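# Bandstead Bead and Jewelry Pattern Index

Search this collection Enter keywords Go

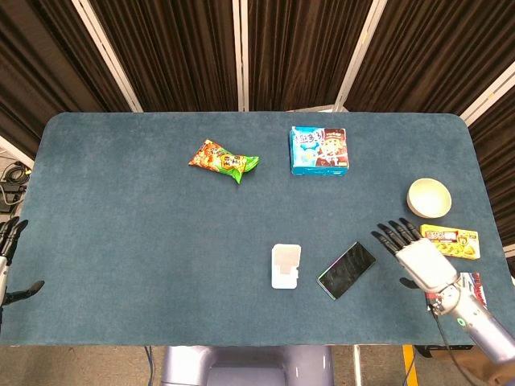
Volume 4, Number 2

## Summary

The Bandstead index lists 3361 bead weaving, stringing and wirework patterns printed in newsletters of the Pindville Bead Society. Each record describes one pattern. The instructions themselves are not included and remain with their designers.

## Contents

- `patterns.csv` - one row per pattern
- `stitches.csv` - the 26 stitch names used in the `stitch` column
- `designers.csv` - names as printed, with known variants

## Fields

`title`, `designer_id`, `stitch`, `bead_size`, `finished_length`, `issue`, `page`

Lengths are given in inches. Where a newsletter printed no bead size, the field is left blank.

## Known Issues

Peyote and brick stitch were often confused in the early issues. Entries checked against a finished piece are marked `v`; all others follow the printed text. Patterns from the Cilletti supplement have no page numbers.

## Use

Records may be copied for personal study, teaching and guild libraries. Commercial use requires written permission from the Society.

## Maintenance

Compiled by Anong Kongkaew. Stitch names revised by Surachet Wannasri, following the Bakalis list. Corrections are entered each January and should cite the issue and page.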